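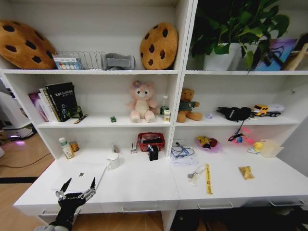

Denise Hallquist
October

Shelf bay walk-through, Moya arm, Bandedeck room

I went through this before the early shift with a coffee in hand, so forgive the length of the comments. Please add your own underneath, even small ones.

1. Floor clear where people stand. PARTLY. There is a thin black cable near the mat strip. Tape it down, please, I nearly wrote this up last time too.

2. Gripper fingers undamaged, joints free of grit. OK.

3. Nothing breakable at the front of a shelf. NO. The white mug on the lower left shelf goes to the back or to the kitchen.

4. Medicine bottles out of the pick area. NO. Two small bottles still on that same shelf.

5. Plant leaves clear of arm travel. Watch this one. The pothos hangs over its shelf edge, and I would trim it a little — gently, it has been doing so well.

6. Desk clear of personal things. NO. Closed laptop, and keys on the yellow lanyard. Those of us who used to do all the putting away by hand just worked around such things, and I think we are still learning that the desk belongs to the arm during a run.

7. Stop button tested from both chairs. OK, 3 presses each.

8. Run log signed. OK. Falimach counter reads 2,517 picks, 1,074 of them handed back to a person. That second number is your work, so please keep writing down why in the Trorus sheet. Several of you have told me the watching is more tiring than the lifting was, and I have asked for shorter turns.

Recheck 3, 4 and 6 before the 2 p.m. run.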